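How I Render Beeswax Cappings in the Kitchen

I put this job off every year until the bucket of cappings starts to smell, and then I do it all in one evening with the windows open. My friend Randa Abu Hammour taught me her way, and apart from the straining I still do it just like she showed me!

What you need: an old pot you'll never cook in again, a bigger pot to set it in, a paint strainer bag, a clean milk carton and soft water. I use rainwater (our well water turns the wax a sort of dull gray).

Step 1. Drain the cappings overnight in a warm room. I got 64 ounces of honey out of mine in June, so don't skip this.

Step 2. Rinse them in cool water and squeeze them out by the handful. Save the first rinse if you make mead.

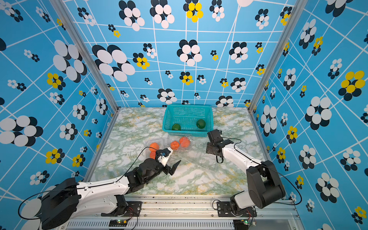
Step 3. Put the cappings in the old pot with a few inches of water and set that inside the big pot, also with water. Keep the heat low. Wax melts a little under 150 degrees and you never want it boiling. And please don't walk off to answer the phone, wax fires are nasty.

Step 4. Once it's all liquid, pour it slowly through the strainer bag into the milk carton. Randa uses old pantyhose, but I've had a pair split on me and I was scraping the stove for a week.

Step 5. Wrap the carton in a towel and leave it until morning. Peel it off, pour out the brown water and scrape the crud (we call it slumgum) off the bottom of the block. It makes great fire starters. 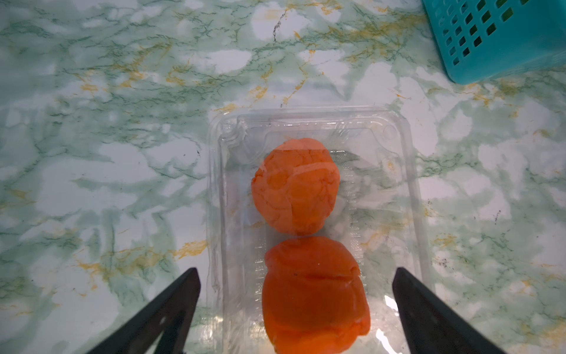
Green and gold marble-pattern countertop, with a turquoise basket in the corner.

If the block still looks dirty, melt it again with fresh water. Mine usually takes two rounds, and then it goes in a paper bag in the closet until candle time.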